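Home | Projects | Reports | News | Contact

Gilteo Dish Handling Project - Progress Report to Hamance
Sat 20 July

Work this period was held up by a fault in the plate placing task at the Skulport site. We lost 5 working days to it. The fault is understood, but the fix is only partly tested.

The task is to pick up a plate by the rim and set it upright in a wire stand. We planned 300 placements and completed 165 before stopping. Up to then there had been 2 drops, both with the plate already close to the stand. No one was hurt and no plates broke. After the second drop we stopped all runs and kept people back from the table until the cause was known.

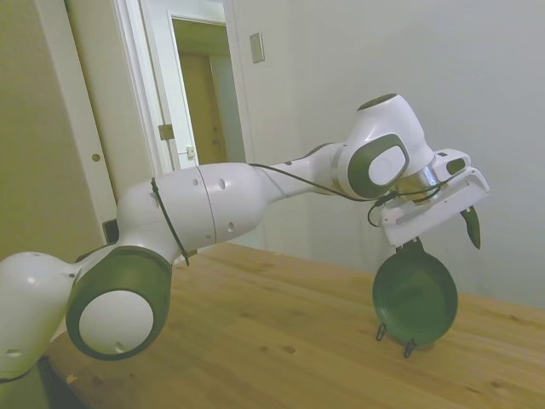 The logs from both drops show the same thing. The wrist turned a little further than commanded on the way down, the plate touched the stand early, and the controller read the contact as a finished placement. It then opened the gripper. The Xia software had no check on height before release, so a bump at any point in the descent could have done the same.

We have made two changes. Release is now blocked unless the wrist height matches the taught value, and an early contact stops the arm and holds the grip. The wrist has also been recalibrated. The cause of the drift is still open - it may be cable drag, and we are logging joint error on every run to find out.

The remaining placements will be run at reduced speed. We do not need more money for this, but the glassware stage will start late. The December end date stands for now.

3 comments | 11 shares

Related
Gilteo: gripper selection notes
Skulport site safety rules
Xia controller update log
Hamance funded projects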